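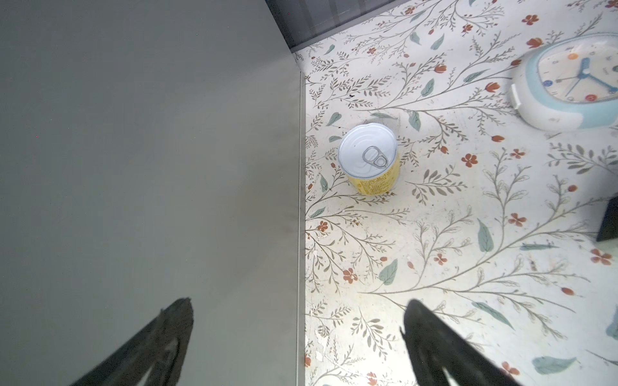

Section 6: Setting up label artwork in Stutmont

This section covers preparing a wraparound label file for a can, jar or bottle and sending it to your printer. It assumes you have already created a brand kit (Section 4) and that your logo, colors and fonts are stored in it.

Before you start

You will need the printer's dieline, your approved logo in vector format, and the final wording for the ingredients and nutrition panels. Do not begin layout with draft wording. Late changes to the ingredients list are the most common reason a job goes back to step 1.

6.1 Create the label document

1. Open Stutmont and choose File > New > Packaging.
2. Select Wraparound from the list of formats.
3. Click Import Dieline and choose the file your printer supplied. If you don't have one, enter the height and the full wrap width by hand.
4. Set Bleed to the value on the printer's spec sheet.
5. Set Overlap. This is the strip where one end of the label is glued over the other. Anything placed here will be hidden.
6. Click Create. The dieline appears on its own locked layer.

Note: Dielines made in older versions of Drosuso may open with the trim and fold lines on a single layer. Use Object > Split Dieline before you go any further.

Caution: Do not rename the Dieline layer. The export tool looks for it by name and will print the lines on your label if it can't find it.

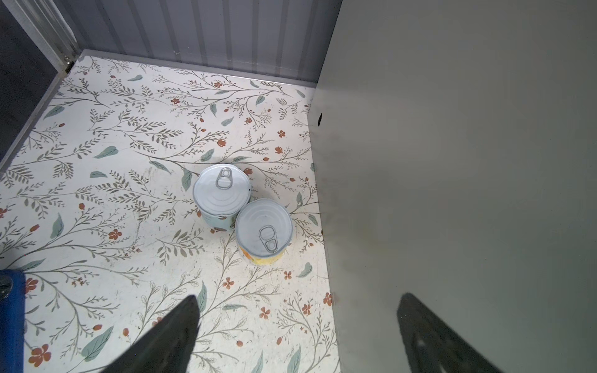

Clementina Quintela

6.2 Place the brand elements

1. Open the Brand Kit panel and drag the primary logo onto the front panel guide.
2. Check the logo width. On a round pack, a shopper sees well under half of the label at one time, so keep the logo and product name inside the Front Safe Zone.
3. Add the product name using the Display style. Do not stretch the type to fill the space. Use the condensed weight if the name is long.
4. Place the flavor or variety color. Each variety in a range should use one swatch from the Range group and no others.
5. Lock the Brand layer.

If you are working on more than one variety, finish the first label completely, then use File > Save as Range Master. New varieties created from the master will pick up later changes to logo size and position. The variety color and product name stay independent.

6.3 Add the required text

1. Choose Insert > Information Panel and paste in the approved wording.
2. Set the minimum type size for your market under Document > Legal. Stutmont will outline in red any text that falls below it.
3. Place the barcode. On narrow cans, rotate it so the bars run like the rungs of a ladder. Scanners have trouble with bars that curve around the pack.
4. Leave the clear area on both sides of the barcode empty. Background patterns count as content and must be masked out.
5. Leave a blank box for the date code if your filler prints it on the label.

Caution: Red bars on a white ground will not scan. Use black or a very dark blue.

6.4 Check and export

1. Run Review > Preflight. Fix all errors. Warnings can be accepted, but the name of the person who accepted them is stored in the file.
2. Turn on Shelf View and look at the label at 37 percent. If you can't read the product name at this size, go back to 6.2.
3. Print a proof at full size, cut it out and wrap it around a real pack. Check that the overlap is straight and that no text disappears under it.
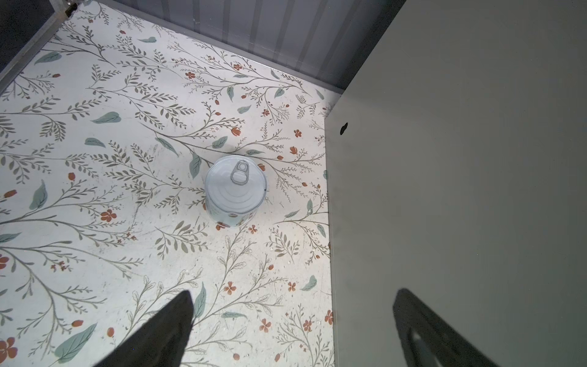

Figure 6-3. Can, top view.

4. Choose Export > Print Package. Select the profile your printer asked for. If none was given, use Trindade Coated.
5. Send the whole folder, including the fonts and the preflight report.

Note: Error 41 at export means that a linked image is missing. Open the Links panel, select the entry marked with a question mark and click Relink.

Note: The profile Pludident Matte is kept for older files only. Colors will look darker than they do on screen. Convert to Trindade Uncoated when you next revise the label.

Section last revised Wednesday, April 30, 2025. Technical review by Tibor Szénási. For changing an existing label after a recipe update, see Section 7.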